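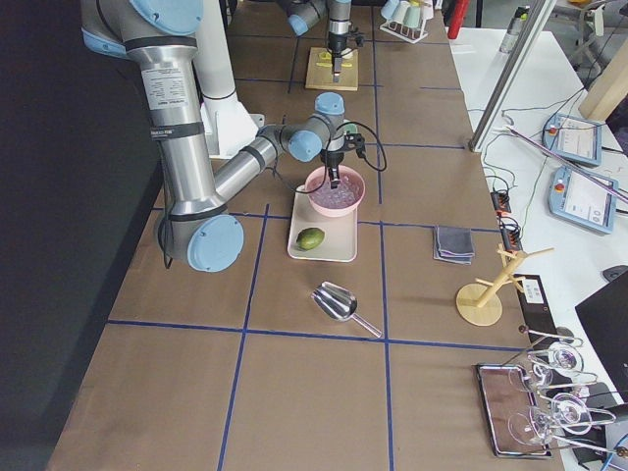
My grandmother never owned a fan, let alone an air conditioner, and she lived through 87 summers in a top-floor apartment with a tar roof. When I was little I figured old people simply didn't feel heat. They do, and she did, and she had a whole system for it that I've spent this summer trying to rebuild from memory and phone calls. Ice was a big part of it. She kept a bowl of it going all afternoon, and I can't see a pink plastic bowl full of clear cubes without being back at her table with my wrists in it up to the bracelets. Wrists first, then the back of the neck, then a cube for your glass if you'd behaved yourself.

I should say that I'm a person who gave up on all this the minute I had a paycheck. My first apartment came with a window unit the size of a hog, and I ran it from May until the leaves turned. Then in June the thing died (a clunk, a smell, nothing), and the building's wiring turned out to be the cause, and the landlord has been "getting a quote" ever since. So I've been living the way she lived. I've got opinions now!

The first thing I did was call my aunt, Iolanda Sales, who grew up in that top-floor place and remembers every rule of it. She started with the windows. Everybody opens their windows when it gets hot, she said, and everybody's wrong. You shut them in the morning while the rooms are still cool, you pull the shades down on the sunny side, and you don't touch them again until it's cooler out than in. Then you throw open everything you've got. My grandmother went by the feel of the glass. I go by a two-dollar thermometer hung outside the kitchen window, and the first day I did it properly I walked in from work and thought for one lovely second that the window unit had come back to life.

Shades matter more than I'd ever guessed. Mine were the thin white kind that glow like a lampshade, and I might as well have hung up tissue. Holger Dahlgren, who put awnings on half the storefronts along Siqueira Street before he retired, told me the real trick is stopping the sun on the outside, before it ever hits the glass. I rent, so no awnings for me. But I did hang an old bedsheet off the balcony rail on the west side, tied at the corners with shoelaces, and it's ugly as sin and I love it. My downstairs neighbor has one now too. Hers has ducks on it.

Then there's the cooking. My grandmother's oven was closed for business from the end of school until September, no exceptions for birthdays. She boiled potatoes and eggs before breakfast, and that was the hot part of the day's food done with. I've been doing beans that way, getting up at an hour I used to only see on the way home, and by the time the sun's on the building the pot's in the fridge and the stove has gone cold. Dinner is beans, tomatoes, whatever fish comes in a can, and a lot of lemon. I spent one evening frying eggplant because I missed it so much, and the kitchen stayed hot until past midnight. Good eggplant, though.

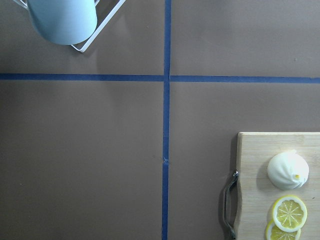

So does a fan do anything if the air in the room is already hot?

It helps you without helping the room. Moving air dries the sweat on your skin, and that's where the relief comes from, so a fan blowing on an empty chair is only costing you electricity. Once the room gets hotter than you are, a fan by itself isn't enough, and you need water on your skin or somewhere cooler to sit.

I bought mine secondhand from Kuo-hua Yen, who fixes small appliances out of a shop called Gindico and who talked me out of the big shiny one I'd walked in for. He sold me a squat little box fan and told me to set it in the window at night facing out. Out! I thought he'd misspoken. But it pushes the hot air from the bedroom into the street, and the cool air comes sneaking in from the other side of the apartment to take its place. You have to leave the bedroom door open, and you have to crack a window at the far end, or it just hums at you. It took me a couple of nights to get the arrangement right. Now I sleep with a blanket within reach, which I haven't done in July since I was in college.

Sleeping was my grandmother's best subject, by the way. Cotton sheets only, and nothing under them that crackled. A cool shower before bed but never a freezing one, or you'd lie there shivering and then overheat. On the worst nights she dragged the mattress onto the floor by the balcony door, and all the grandkids lined up on it like sardines. My aunt swears there was a damp towel on the doorknob too, for luck as much as anything. I've tried it. The doorknob seemed fine.

What I'd forgotten is how much of it was just doing less. She moved slower in the afternoon. She sat on the shady steps and shelled peas, and people came and sat with her. I've started taking my chair down to the courtyard after work, and Zamfira Ilie from the second floor brings a pitcher of something with mint and cucumber in it and won't tell me what else. We've talked more in six weeks than we had in six years.

The landlord called this morning. He's got his quote, and the electrician can come next week. I said yes, of course, I'm not a saint. But the bedsheet's staying up.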